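Travel Gear Talk > Packing and Storage
Folding soft waist packs, flat or rolled?

paivapacker
I've been putting the summer things away all week, and I've landed on a question I bet some of you have feelings about! How do you store a soft pack with a buckle on each end? Mine always went into the drawer in a wad, and by June the straps were in such a knot I nearly gave up and bought another.

Imre Hegyi
Rolled, every time. Start at one end, go snug, and tuck the webbing in as you get there. I've done it that way with my old Bovier for years and it takes up no more space than a pair of socks.

drinham_lane
I love you, Imre, but I have to disagree. Rolling puts the buckle right in the middle and everything bends around it. Lay it out long, fold the extra cloth under, and leave the buckles sticking out at either end where they can't press on anything.

paivapacker
Okay, I tried the long way on the table, and I have to say I like it. Still a few soft wrinkles, but I can live with those.

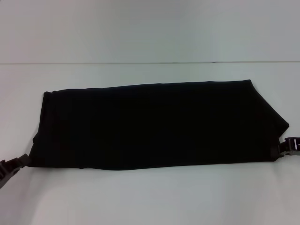

Imre Hegyi thinks flat is fine if you have the drawer for it, but he lives in 416 square feet and is sticking with his rolls.

drinham_lane
Fair enough! Just don't clip the buckles together before you put it away, or the strap ends up twisted again.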